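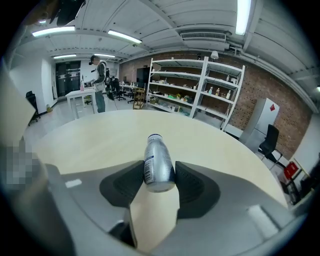
The round table, with the silver bottle.

The Round Table

By Algirdas Kalniņš
June

Print this story | E-mail this story

The handover sheet for the round table had two columns, one for the item and one for its position, and Aidoo filled in both before she took her coat off. Item: bottle, silver, blue cap. Position: on table, upright. She initialled the row and hung the clipboard on its nail by the brick wall.

The rule at Guvadel was that a bottle was to be recorded at the start of a shift and again at the end. Between those entries it could be lifted, turned and set down as often as the work required. The sheet took no interest in that part. Aidoo had worked there for 5 months and had completed 200 sheets. Her predecessor had completed 400 and left without a forwarding address.

She read his sheets in the slack time before lunch. They were kept in date order in a grey box file. He wrote in block capitals and pressed hard, so that each page carried a faint copy of the page before it. For most of his time there his entries were the same as hers. Bottle, on table, upright. Towards the end the second column grew longer.

BOTTLE. ON TABLE, UPRIGHT, A HAND'S WIDTH FROM WHERE I LEFT IT.

BOTTLE. ON TABLE, UPRIGHT, LABEL TURNED TO THE DOOR.

She checked the dates against the cleaning rota. The cleaners had not been in on either night. She checked them against the key book, which showed the room locked at six and opened at eight. She then put the file back in the cabinet and ate her sandwich at one of the white desks at the rear of the room.

Gistum, who had the afternoon shift, did not read old sheets. He was a careful worker with a steady grip and he set things down without noise. She asked him whether he had ever found the bottle in a different place from the one on the sheet.

"The sheet says on table," said Gistum.

"Where on the table?"

"It's round," he said. "Where would you measure from?"

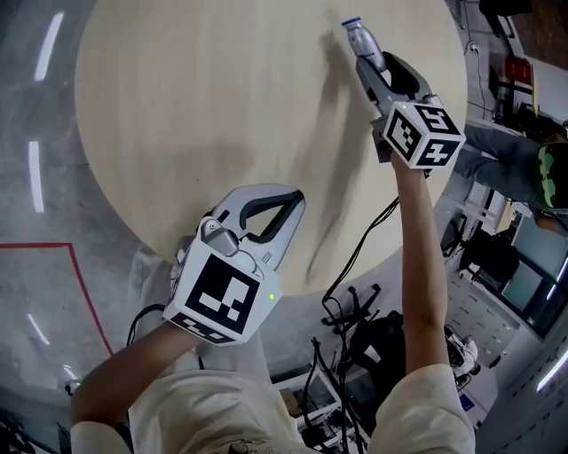

It was a fair point and she thought about it for most of the afternoon. A square table has corners and a position on it can be given by two distances. A round one has only an edge, and every part of the edge is the same as every other part. The red tape on the floor might have served. It ran straight and then turned, and the turn was a fixed point, provided that the table had not moved. There was no column for the table.

At ten to six she took the steel rule from the drawer and measured from the turn in the tape to the nearest part of the table's edge. She then measured from the edge to the base of the bottle. She wrote both figures in the second column, in small writing, and turned the label to face the brick wall. Gistum watched her do it and put on his jacket.

"Priltetti used to do that," he said.

"Do what?"

"Get the rule out."

She asked what had happened to him. Gistum said he had put in for a transfer to the other building, or had been put in for one. It had been a slow week and people were being moved. He held the door and she turned off the lights.

In the morning she opened up at eight and signed the key book. The bottle was on the table and upright. She measured from the turn in the tape to the edge of the table, and the figure agreed with the sheet. She measured from the edge to the bottle, and that agreed as well. The label faced the brick wall. She did both measurements a second time and got the same result.

She unhooked the clipboard to enter it. The row for the start of the shift had already been filled in, in block capitals, pressed hard.

TABLE, it said. There was nothing in the second column.

Aidoo turned to the sheet underneath and felt the back of it with her thumb. Then she fetched the rule again and went down on her knees by the tape.

Print this story | E-mail this story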